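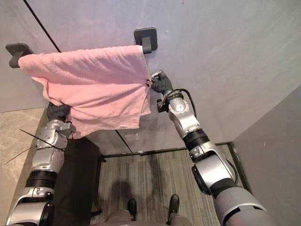

Pink towel at the black wall hooks, Lurnton

Progress report to the Manole fund

The showers at Lurnton reopened to swimmers in March. We have spent 500 of the grant on drain covers, and 11 of the 12 taps are fitted. The last is on order from Hustano.

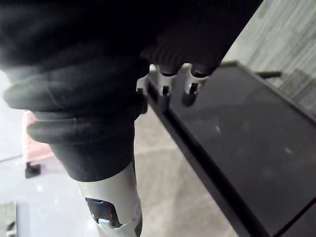
Report by Kolbrún Bjarnason, 2026-08-01

Water bills are still higher than planned. Raimo Lappalainen is checking the meter and will send readings with the next claim.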